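Courses > Food Studies > FS 212 > Handouts > Week 4

FS 212: Fruit After Harvest
Handout 4 - Ripening, Color and Storage
Revised October 19, 2018

Reading for this unit: Caruso, chapter 2, and the Ekstead storage tables (in the course packet). Bring the tables to class. We will use them in the second half.

1. Fruit is alive after picking

A picked fruit keeps respiring. It takes in oxygen, uses up stored sugars and acids, and gives off carbon dioxide, water and heat. The faster it respires, the shorter it keeps. Cooling slows respiration, so most storage advice starts with temperature.

Picked fruit also loses water and can't replace it. Thick, waxy rinds slow the loss. Thin skins and stem scars let it through. Weight loss in storage is mostly water loss, and a grower paid by weight has a direct interest in it.

2. Two groups

Climacteric fruit shows a sharp rise in respiration and in ethylene production as it ripens. It can be picked mature but firm and will finish ripening off the tree. Apples, pears, bananas, peaches, tomatoes, avocados and most plums belong here.

Non-climacteric fruit shows no such rise. It does not get sweeter after picking. Citrus, grapes, cherries and strawberries belong here. An orange picked sour stays sour, although its peel may change color.

Keep the terms "mature" and "ripe" apart. Mature means developed enough to reach acceptable eating quality. Ripe means ready to eat. With non-climacteric fruit the two come to nearly the same thing, and students mix them up on the written work every year.

3. Ethylene

Ethylene is a gas and a plant hormone. Very small amounts in the air of a storage room are enough to start ripening in climacteric fruit. It also speeds up aging in leafy vegetables and turns carrots bitter.

Ripe apples give off a lot of it. Grapes give off very little. Storing the two together does nothing useful for the grapes, and their stems brown sooner.

Packers use ethylene on purpose to ripen bananas and to remove green color from early citrus peel. The second use is called degreening. It changes the peel and leaves the juice much as it was.

4. Peel color

Green color comes from chlorophyll. As chlorophyll breaks down, the yellow and orange pigments (carotenoids) show through. In citrus, cool nights help this along. In warm climates the peel may stay partly green on fruit that is fully mature inside - buyers often read this as unripe.

Valencia oranges can turn green again on the tree in warm weather. This is called regreening and has no effect on eating quality.

For lemons, size and juice content matter more than peel color. Some are picked green and cured in storage until they yellow. Curing also thins the peel a little.

5. Chilling injury

Cold is not always good. Many fruits from warm climates are damaged at temperatures well above freezing. Look for pitting, brown staining, a watery texture, or failure to ripen. Damage may not show until the fruit is back at room temperature.

Lemons are more sensitive than oranges. Bananas are more sensitive than either. Apples vary by variety. See the Ekstead tables for each.

6. The Vitville packing shed

Ziółkowski followed more than 400 crates through the Palumbo shed at Vitville over one season ending in December. Her main finding was that losses followed handling. Crates that had been restacked twice spoiled sooner than those moved once, even when both were held at the same temperature. Small breaks in the rind let mold in.

She also noted that mixed crates were hard to manage. The right setting for one fruit was wrong for its neighbor. The shed later went over to single-fruit rooms.

7. For next time

Write one page on how you would store lemons, oranges, plums and grapes if you had two cold rooms. State which fruits share a room and why. Give a temperature range for each room from the tables. Papers go in the box outside the Ditach Building office.

Renzo Caruso will take the section on wax coatings. Elżbieta Ziółkowski will answer questions on the shed study in the last part of class. 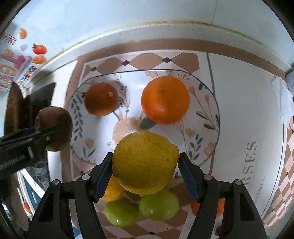 Fig. 1. Lemon with slightly greenish rind, and other fruit in a patterned dish.

Contact the course office | © 2018 FS 212 | Back to top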